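Best way to refresh a tired oak-type table without stripping it?

Posted in Home Care > Wood and Finishes

kustano_porch
Hi all, I've been reading this board for ages and finally have something to ask. We inherited a dining table with a reddish-brown top, and after 19 years of family dinners (and a fair amount of homework, judging by the pencil dents) it has gone dull down the middle and a bit sticky near the chairs. I don't want to sand it. I love the color and I'm scared of ruining it. Is there a gentle way to bring it back? I have half a bottle of Witetti oil soap, some old T-shirts, and a free weekend in November before everybody shows up to eat.

estari_lane
Oh, I love this kind of project! Please do try cleaning before anything else. I did my mother's sideboard last winter and what I took for worn-out finish was mostly years of spray polish sitting on top. This is how I went at it, and I took my time.

1. Mix a small squirt of the oil soap into a bowl of warm water. Wring the cloth out until it hardly drips, then wipe with the grain, a patch at a time, and dry each patch as you go.

2. For the sticky bits, go over them again with a little mineral spirits on a rag. Try it underneath the table first, open the windows, and lay the rags out flat outside to dry afterward. Please don't ball them up in the trash, they can catch fire.
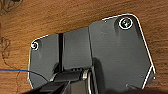 3. Let it sit overnight, then rub on a thin coat of paste wax. Thin! I put on far too much the first time and was buffing until bedtime. Wait until it hazes over, then buff with a clean T-shirt.

If it still looks flat after all that, you can do a second coat of wax the next day. Mine took 2 and I've only had to dust it since.

nelbythelake
just use lemon oil. works fine for me

old_pine_drawer
I'd go along with estari_lane on nearly all of it, though I would skip the lemon oil if you plan to wax, as the wax won't grab well over it. One more thing to check is whether the finish is shellac. Dab a drop of rubbing alcohol somewhere hidden and wait a minute. If it goes soft, be extra light with the water and keep alcohol well away from the top. And put felt pads under your hot dishes this year, your table will thank you!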